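Progress report to the Kirui fund, second period
Project: unattended drinks station, Vanddale site
Prepared by Wycliffe Mosoti
Apr 3, 2020

Status against plan: behind. The arm has been locked out of automatic running since the January fault, and I am not asking for that to be lifted in this report. Spending is within budget, mostly because a stopped machine costs very little.

What happened. During an evening run the arm went to open the fridge door, lost its grip on the edge and carried on with the rest of the routine as if the door were open. It drove the gripper into the glass. The force limit should have stopped it at first contact. It stopped 7 seconds later, after Tatu Koech hit the button. The glass held and Tatu was standing well clear, so there was no injury. I would not read much into either of those facts.

Litell, who supplied the controller, put the fault down to a bad threshold value and sent a corrected file. We loaded it and ran 544 door cycles with the arm at reduced speed. In 13 of them the controller reported the door open when it was still shut. Litell's summary calls this "a substantial improvement." It may be, but we have no count from before the change to compare it with, and neither do they.
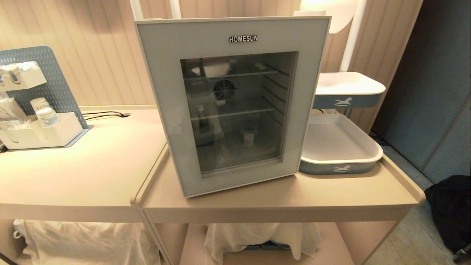
The open question is how the arm knows the state of the door. At present it infers this from the gripper position and the motor current, and both can look right when the gripper has slipped. Litell would like to use the head camera instead. I have doubts. The door is tinted glass, the inside of the fridge is dim, and there is a faint reflection on the left that resembles a dark bottle. A vision check that has to decide whether it is looking through the door or past it will need a lot more testing than the two weeks they have quoted.

My preference is a plain contact switch on the door, wired to the safety circuit and not to the controller software. Bratov has priced the switch, wiring and fitting at $1,316. It would not make the arm any better at gripping, but it would stop the routine if the door had not opened, and we could test it in an afternoon.

We also looked at why the force limit was slow. The log shows the limit was being read from an averaged signal, so a sudden push took too long to register. Litell agrees with this but has not given us a date for a fix. Tatu has asked twice in writing.

Work for the next period:
Fit and test the door switch, if the spend is approved.
Get the force limit moved to the raw signal - in writing, with a test record.
Repeat the full set of door cycles at normal speed, with a person at the stop button throughout.

Decision needed from the fund: approval of the Bratov quote. I would also ask that the third-period milestone, unattended running, be left undated until the repeat test has been done.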